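# Dish racks, cups and a covered table

Updated July 4, 2022 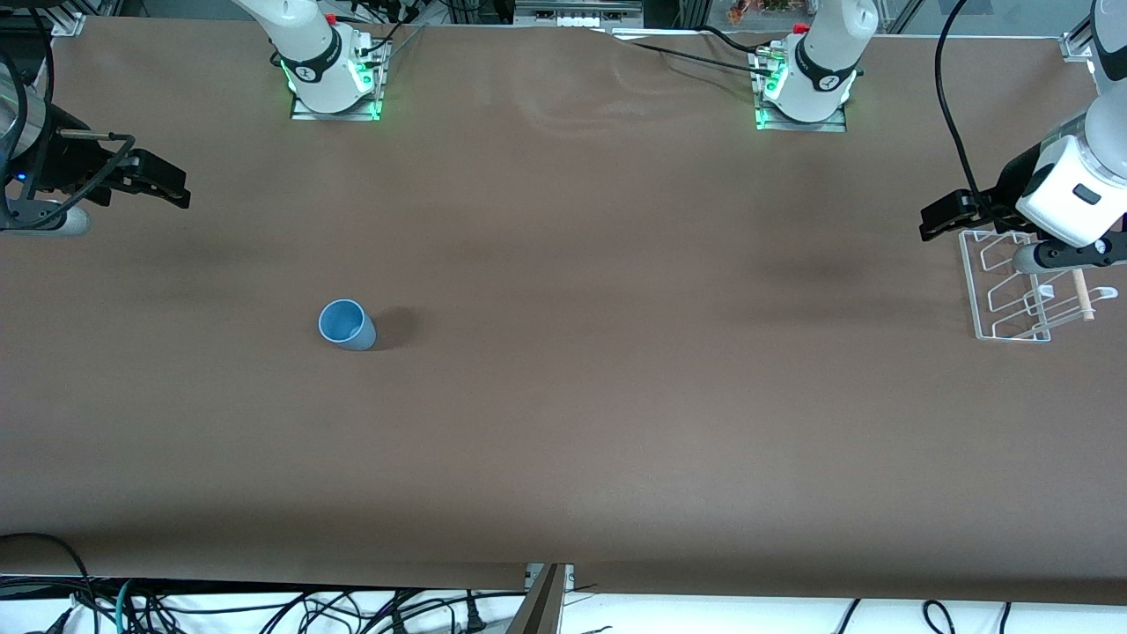 When the counter is full, a long table makes a perfectly good drying station. Cover it first. Brown paper off a roll works well and costs very little. Pull it tight across the whole top and tape it on the underside, where the tape won't catch on sleeves. Change the paper when it starts to buckle.

**Choosing a rack**

A plain wire rack with looped dividers will hold most of what a small kitchen uses in a day. Check the coating every few months. Once it chips, rust gets in underneath and leaves orange marks on plates. You can touch up a small chip with appliance paint, two thin coats, left overnight. If there are more than four or five chips, buy a new rack.

Put the rack at one end of the table and leave the rest open. You need the clear space for things coming out of the sink and things going back to the cupboard.

**Plastic cups**

Plastic holds water longer than glass does. Stand cups upside down on the rack at a slant, so air can get inside. Flat on a towel, they trap damp under the rim and start to smell. Turn them right side up only when they are ready to put away.

For a cup that already smells, fill it with warm water and a spoonful of baking soda and leave it for six hours. Rinse twice.

**Wooden pieces**

Spoons, dowels and rolling pins should never soak. Wash, wipe, and stand them on end between the wires — they dry evenly that way and are less likely to warp. Rub in a little mineral oil when the wood looks pale. I do mine in May and again before the holidays.

**Cleaning the rack itself**

- Soak in hot water and white vinegar for 20 minutes.
- Use an old toothbrush where the wires meet the base.
- Rinse and dry with a cloth. Don't leave it to drip.

Kristine Cabrera wrote in to say she runs her rack through the dishwasher on the bottom shelf, no heated dry. Mine doesn't fit, but if yours does, check the label for the coating first.

Next page: drawer liners and how to get the old ones off.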